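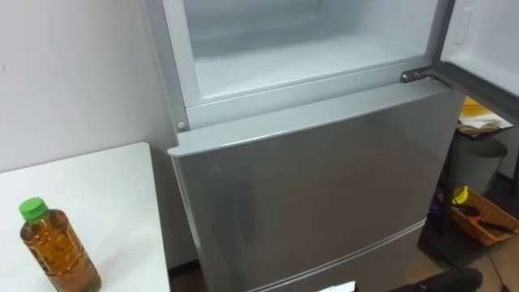 Figure 2. Upper freezer compartment, open, in one of the study kitchens.

Most of the 85 households in the Bastamlow sample told us, often at some length and with real affection for the subject, that the freezer is where good intentions go to wait. Soups, bread ends and half a birthday cake were all put away for later — and later could be a long time coming. We had therefore expected to talk mainly about crowding, and were glad to find people just as willing to talk about bare space. An empty compartment like the one in Figure 2, with only its white walls and floor to look at, drew surprisingly mixed feelings when Songül Güneş raised the topic in her interviews. Some people called it restful, a fresh start before the April shopping, while others felt a little uneasy until there was at least a loaf in it (see also Navaratnam and Ayele, on pantry shelves).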